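FOR IMMEDIATE RELEASE

22/11/2022

Lutamska to open shared repair and rental counter in January, takes over old Keskin showroom

Household fixing, tool loans and a parts shelf under one roof. Members' evenings to follow.

Lutamska, the neighborhood repair and tool-lending company, will open its second branch in January in the former Keskin furniture showroom on the corner by the tram loop. Doors open at 9 a.m. on the first working Monday of the month. No ticket needed, no ribbon, coffee until it's gone.

The new branch has 800 square meters over a single floor. Front third is the counter and the lending shelves. Middle is benches. The back is storage, plus a room for evening classes that still needs a door.

"We ran out of space a year ago and kept pretending we hadn't," said Sibel Aksoy, managing director of Lutamska. "People were leaving vacuum cleaners in the hallway with a note taped on. Good notes, some of them. But it's a hallway."

What's on offer

Drop-off repair for small appliances, lamps, radios, sewing machines, bicycles (no e-bike batteries, please, we can't store them). A written price before any work starts. If you say no to the price you take the thing home and owe nothing.

Tool loans by the day or the weekend. Sanders, drills, tile cutters, wallpaper steamers, two sizes of ladder. A carpet cleaner, which is always booked, so call first.

Parts counter run by Ruvimex, the long-time supplier to the first branch. Belts, fuses, hoses, switches, knobs. Ruvimex will keep its own till and its own hours – slightly shorter than ours, check the board by the entrance. The company will also order in odd parts if you bring the old one or a clear photo of the label.

Bench hire by the hour for people who'd rather do it themselves. Hand tools included. Soldering only after the short intro, which is free and takes less time than parking.

A busy year at the first branch

Lutamska logged 3,133 repair jobs at the first branch over the last twelve months, and 1,653 tool loans. Lamps were the most common repair, toasters next. Most-borrowed tool was the plain cordless drill, same as every year.

Repairs that could not be finished were mostly down to parts no longer made. A smaller share were items glued shut at the factory. Lutamska will publish the list of models it could not open, with the reasons, on its website before the new branch starts trading.

"I want customers to see that list before they buy," said Hüsnü Türkmen, head of the workshop. "A toaster with four screws is a good toaster. I don't care what color it is."

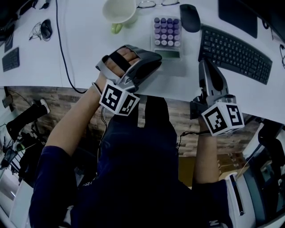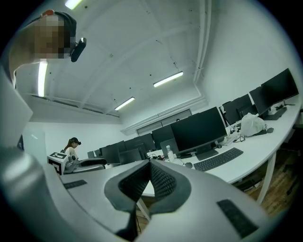
Members and pricing

Annual membership stays at the current rate through the end of next year. Existing members are covered at both branches from opening day, nothing to sign, same card. If your card has gone soft or the number's rubbed off, bring it and we'll print another one.

Non-members pay the posted rates. Students and over-65s get the reduced rate with any proof of status. Deposits on loaned tools are refunded on return, on the spot, same way you paid. Late returns are charged per day and the charge stops at the price of the deposit. There was some confusion about this over the summer and the wording on the form has been changed.

Gift memberships go on sale at the first branch this week. Paper card, envelope, no expiry until it's activated.

Evening classes

The spring program is run by Catinca Pîrvu, who joins Lutamska from adult education. First courses: basic sewing machine care, fixing a dripping tap, rewiring a lamp, sharpening knives and garden tools. All classes are small and all are one evening long, except upholstery, which needs several.

"Most people who sign up have already tried it once at home and stopped halfway," said Pîrvu. "So bring the half-finished thing. It's a better start than a clean one."

Sign-up opens in January at both counters and by phone. Tools and materials are included except for upholstery fabric. Under-16s welcome with an adult, apart from the sharpening class.

The building

The showroom stood unused after Keskin moved its sales floor out of town. Lutamska has signed a long lease and kept most of the fittings, including the big front windows and the delivery ramp at the side. Work on the floor and the heating was done by local firms under Ketill Eskildsen, who also handled the fit-out of the first branch. Some of the old shelving has been cut down and reused for the lending area.

The side ramp will be the step-free entrance. It's also where to bring anything heavy. Short-stay parking for 2 vehicles next to it, please unload and move on. The tram stop is directly across the street and bikes can go in the rack at the front.

Signs go up in December. Please ignore the temporary one, the phone number on it has a wrong digit and a very patient dentist has been taking our calls.

Idutetti booking system

Both branches will switch to the Idutetti booking system in time for the opening. Customers will be able to see which tools are free, reserve them and get a text when a repair is ready to collect. The old paper book stays on the counter for anyone who prefers it, and staff will copy entries accross at the end of each day.

Repairs already in the shop when the switch happens keep their old ticket numbers. Hang on to the stub.

Hiring

Lutamska is looking for two bench technicians and a part-time counter assistant. Experience with small motors helps but we do train. Weekend work on rotation. Letters to Washington Mendonça at the first branch, or hand them over the counter, marked for his attention. Interviews before the holidays if we can mange it, otherwise straight after.

Opening hours, new branch

Monday to Friday 9 a.m. to 6 p.m.
Saturday 10 a.m. to 3 p.m.
Closed Sunday
Tool returns accepted through the side hatch until 8 p.m. on weekdays

The first branch keeps its present hours. It will close early on the Friday before the opening so stock can be moved over. Collections that afternoon by arrangement only.

About Lutamska

Lutamska repairs household goods and lends tools to members and the general public. It is privately owned and sells no new appliances.

Press contact

Washington Mendonça, Lutamska press and staffing. Interviews with Sibel Aksoy and Hüsnü Türkmen on request, mornings preferred. Press visits to the new branch can be arranged in the week before opening – sturdy shoes, the ramp is still being finished.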